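Brudo Middle School, Parent and Teacher Council
Minutes of the September meeting, school library

We got going a few minutes late, what with everybody catching up after the summer, and it was a pleasure to see so many new faces (and the lemon bars went fast!). The minutes from last time were read and accepted with one spelling fixed.

Homework. Rocío Huenchumán took us through the plan for grades 6 and 7, which she and the other teachers have clearly put a lot of thought into. Written work would go home on four nights a week, with Friday kept free for reading or just for being a kid. There was a long and friendly talk about math packets, and whether late work should still earn full credit.
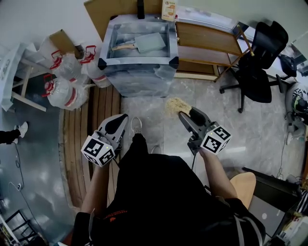
Minutes Book, Vol. 7, p. 4

Late work, continued. The feeling in the room was that a child who turns something in two days late has still done it, and should get credit. Motion to try this until winter break, carried.

Library budget. We have $800 to spend on classroom books. The Plasalier reading sets were passed around and much admired, though the sixth grade teachers would like more short novels, and they'll bring a list next time.

Family workshop. Saturday morning in the Figueroa Room, doors open at 9:30. Coffee is covered, and we'd still love a few more people for setting up chairs.

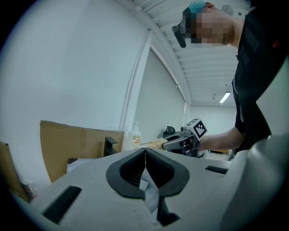

Patricio Toledo asked that we go back to homework for a moment, as his daughter has practice until six most evenings and he wondered if the week's assignments could be handed out on Monday all together. Rocío thought that was a lovely idea and will try it with her own classes first.

Adjourned at 8:40. Please return your reading set samples to the front office.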